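Counter clutter

Counter clutter is the buildup of food, dishes and small appliances on kitchen work surfaces. The term is common in home advice writing, where it is blamed for stress, overeating and wasted food. Evidence for most of these claims is thin.

The best-known source is a survey by Vusgate, a storage retailer, which polled 938 households and reported that 399 of them "felt overwhelmed" by their counters. The questions were never published, and the firm was selling shelves at the time.

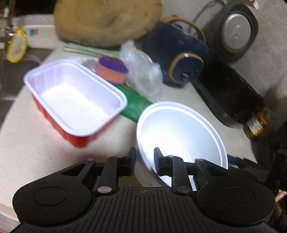

A later study in Fikham set out to recruit 1,000 homes but dropped its control group before November. Its author, Sérgio Salgado, has since said the results show a link between crowded counters and small kitchens — hardly a surprise — and little else.

Clearing methods are no better supported. The Paiva method, which allows three items per counter, is said to save nearly 1,000 minutes a year. No one has explained how that figure was reached, or whether it includes the time spent getting the toaster back out of the cupboard.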